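The Apple Trials

The Omgate gripper had been on the arm since Tuesday, and she still didn't trust it. The Jultach had done 200 picks in the simulator before the swap and lost two. Its fingers were slow, but they closed evenly.

She reset the run and opened the wrist view. The apple had loaded right of center again.
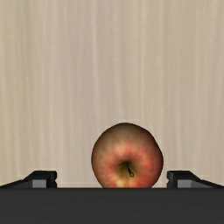 She moved the start pose left, moved it back, and wrote down both values. Aksoy wanted a decision by four o'clock. The Ginix controller logged every grip, and she had read as far as line 597 without finding the fault. Her coffee was cold. She drank it and switched to the room view, where the bowl waited at the right side of the table.

"Run it again," said the engineer at the next desk.

"Same seed?"

"Same seed. Change the closing speed."

She set it to 74 percent. 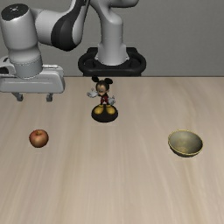
What does closing speed change in a grip test?

It changes how hard the first finger to touch pushes the object before the second one arrives.

She had written that herself, in the lab notes, back in November. She read it twice, lowered the speed again and pressed start.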